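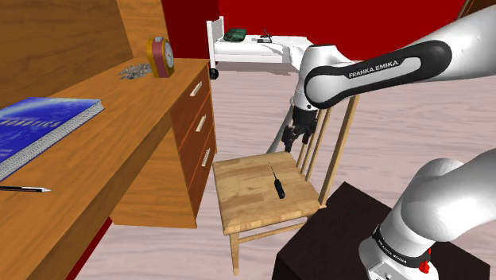 旧木家具自救笔记：抽屉、椅子和一些我用错过的油

我家的书桌比我结婚的时间长，比我任何一份工作的时间都长，脾气也比以上两者都大。每年入冬，它的抽屉忽然变得通情达理，一拉就开；到了四月回潮，又统统翻脸，要用脚蹬着桌腿才肯让步。我为此攒下一堆土办法，有的管用，有的只是让我在修理的时候心情好一点。下面按家里出毛病的频率排，想到哪写到哪。

抽屉拉不动

先别急着上油。十个拉不动的抽屉里有一半是装得太满。我自己那个最下层的抽屉，里面有三副坏耳机、一本Pluvstead牌台灯的说明书（台灯早没了）和够用到退休的回形针。倒空以后，它顺滑得像新的一样，我当时已经把刨子都借来了。

倒空了还卡，就把抽屉整个抽出来，翻过去看底下两条边。木头磨得发亮的地方就是卡的地方，在那里擦蜡。白蜡烛头最好，蹭的时候用点力，蹭到摸上去发滑为止。没有蜡烛用干肥皂也行，只是肥皂吸潮，南方的朋友到了梅雨天会后悔。食用油千万别用，我用过，头两天很好，第三个礼拜开始发黏，再往后抽屉里的所有东西都带一股隔夜炒菜的味道，包括护照。

擦了蜡还卡，才轮到砂纸。240目，顺着纹路来回几下，装回去试一次，不行再拿出来磨几下。这活最怕的是干得起劲。抽屉边磨少了可以再磨，磨多了你就得学怎么粘薄木片，那是另一篇文章，我还不想写。

潮湿天最好别动砂纸。木头这时候是胀的，你把它磨到刚刚好，等天一干，抽屉就会在框里晃荡，像穿了大人的鞋。实在等不及，往抽屉洞里放一盏小功率的灯泡烤一下午是老一辈的办法，我不推荐，我舅舅家的桌子上至今有个焦黄的圆印。改用除湿盒，慢，但是能睡得着觉。

拉手松了

拉手松，多半是螺丝从里面松的。拉开抽屉，伸手到面板背后，用螺丝刀拧紧，一分钟的事，我拖了两年。

拧紧了过几天又松，说明孔已经大了。拉手要是用长螺丝从背面穿过来的，加一片小垫圈就好。要是木螺丝直接咬在面板里，就拿牙签蘸白胶塞进孔里，塞到塞不动，齐根掰断，等胶干透再拧回去。胶干透指的是过一夜，看完一集电视剧不算。

换新拉手之前先量孔距，量两个螺丝孔中心到中心的距离。我第一次买的时候凭感觉，从Zamon买回来一整套，好看极了，每一个都差一点点。现在它们在我的回形针旁边养老。后来我学乖了，拿张纸盖在孔上，用铅笔尖戳两个洞，把纸揣进钱包里去店里比，比什么卷尺都准。

还有一个小毛病：装新拉手装歪。先在面板上贴一条美纹纸，把线画在纸上，退后三步看，再钻。站在跟前看什么都是直的。

椅子响

椅子响的时候，全家第一反应都是看坐在上面的那个人。这不公平。响的是榫头。

找响声的办法：把椅子倒扣在床上（床垫软，不伤漆），一手按一条腿，两手往相反方向轻轻拧，拧到哪里吱一声就是哪里。拿铅笔在旁边画个小叉。把四条腿和横档都查一遍再动手，因为一般不止一处。

松得不厉害的，用注射器往缝里打白胶。药店里那种不带针头的小注射器就行，打进去以后拿绑带或者旧自行车内胎把椅腿捆紧，捆一整天。溢出来的胶当时就用湿布擦掉，干了再去刮，等于在自己椅子上刻字。

松得厉害的，得拆。拆之前每个零件贴上纸条编号，左前右后写清楚。我有一年自信地没编号，装回去之后那把椅子有了一点向左的倾向，坐久了会以为自己在思考问题。旧胶要刮干净，新胶粘旧胶是粘不住的。刮不下来的，用布蘸热醋敷着，敷软再刮。装好之后放到平地上趁胶没干坐上去压一压，让四条腿自己找平。

椅子站不平也不一定是椅子的错。换个地方再试一次。我有个晚上锯掉了一条腿的一小截，第二天发现是地板不平。为了公平，我又锯了另外三条。它现在是一把很好的换鞋凳。

桌面上的印子

白色的圆圈是水汽钻进了漆里，还有救。等它自己干几天，有时候会淡掉。不淡的话，在印子上盖一块干净棉布，熨斗开低温不开蒸汽，每次碰几秒就拿起来看。也有人用蛋黄酱，敷一夜再擦，原理是里面的油。我试过，有效，可早上起来看见书桌上抹着一摊蛋黄酱，对人的精神是有影响的。

黑色的印子是水已经进了木头，熨斗没用，只能磨掉漆重新上。如果位置合适，我建议在上面放一盆花。记得加托盘，不然明年你就有两个黑印子。

划痕浅的，用核桃仁来回搓，搓完等几分钟拿布擦亮。深色木头用深色的，浅色木头搓轻一点。划痕深的用同色修补蜡棒，宁可选浅一号，深了会像一条眉毛。修补蜡在指甲能感觉到的地方要分两次填，第一次填满，第二天会缩一点，再补。

贴纸残胶，电吹风吹热了用旧会员卡推。推不干净的抹一点护手霜，放十分钟。小孩在桌腿上写的字，我没有找到办法，后来也不想找了。

打蜡这件事

一年一次足够，最多两次。我见过打蜡打到桌面能留下完整掌纹的人家，灰尘一落上去就入了户口。蜡要少，布上抹黄豆大的一块，先打圈，再顺纹，等二十来分钟，另换一块干布擦到手指滑过去没有阻力。擦完还觉得黏，就是太多了，继续擦，权当锻炼。

蜡和油选一样，别混着来。先前涂过什么搞不清楚的，找个看不见的角落，比如桌板底下，试一小块，第二天再决定。含硅的喷雾亮得快，以后想补漆的时候漆会在上面缩成一个个小坑，修家具的师傅闻到那个味道，报价会往上走。

浸过油的抹布别团成一团扔垃圾桶。亚麻籽油的布会自己发热，真的会烧起来。摊开晾在室外，干硬了再扔。这一条我没有笑话可讲。

家具和墙，家具和地

木头家具离墙留两指宽。尤其是靠外墙的那一面，冬天墙凉，背板后面容易长霉，等闻到味道的时候通常已经长得很从容了。长了霉，戴口罩，用半干的布蘸酒精擦，朝一个方向擦，擦一下换一面，漆面怕酒精的先试角落。

墙刷成深颜色的人家还要当心一件事：椅背蹭墙。浅色墙蹭了是灰印，深色墙蹭了是一道白，远看像被猫抓过。椅背后面贴两小粒透明的缓冲垫，几块钱。

椅脚下面的毛毡垫要勤换。那东西用久了会嵌进沙子，这时候它就从保护地板变成了打磨地板，而且十分敬业。每次吸尘顺手把椅子翻过来看一眼，毡子发硬发黑就撕掉。胶粘的那种在经常拖动的椅子上待不住，买带钉的，钉之前用细钻头打个引孔，椅脚不容易裂。

浅色木地板上的拖痕，先用干净的网球蹭，多数是鞋底或者椅脚的橡胶，蹭得掉。蹭不掉再用微湿的布。拖地的拖把拧到不滴水为止，再拧一次。

关于借工具

最后说说借。夹具、刨子、好一点的角尺，一年用不到几回，没必要都买。我的F夹全是问Aitana Carretero借的，她在Palacios路口开修琴铺子，借东西有个规矩：还的时候要带着一样修好的东西给她看。这规矩害我在一个周日的晚上十一点还在给一只小板凳上胶，为的是第二天能还她四把夹子。

不过螺丝刀要自己买，买好的，买合口的。我家最早的那把是随Tindmont书架附送的，头软得像起司，它毁掉的螺丝比它拧紧的多。我把它留着撬油漆罐，它干这个倒是很出色。

下次写柜门铰链。我家厨房有一扇门已经关不上半年了，等我修好就写，所以不要等。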